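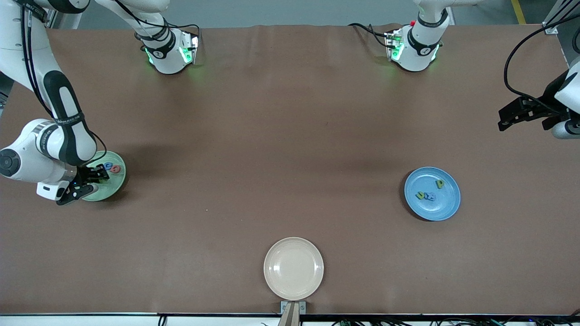

letter blocks on the green plate and the blue plate, big brown table

Search this forum Go Advanced search

Plates for sorting letter blocks??
Posted by wanness_mom, 2/22/21

ok so been using plain round plates for the letter blocks. Kid picks a plate, moves letters over, we say the sound. Works way better than the tub. Anyone else? Or do you use trays

lindanau60
Trays. Plates slide all over when they reach across. Muffin tin is even better - one letter per cup.

Benoît Aubert
Disagree on the tin. Mine just wants to fill every cup and forgets the letters completly. Plates are fine, keep it to 4 blocks max.

andrade_k
4 is low?? We do 10 at a time, no problem. Depends on age I guess

Benoît Aubert
He's three. With 10 out he builds a tower.

wanness_mom
lol same. Do you guys match colors too? like blue block goes on blue plate

lindanau60
No!! Then they sort by color and never look at the letter. Did that til May, total waste. All one color plates now.

andrade_k
eh, mine learned colors and letters together. Didn't hurt anything

prolell
Put a damp dishcloth under the plate and it stays put. Also whats a good set that isnt tiny, ours keep going under the couch

wanness_mom
trying the dishcloth tmrw, thx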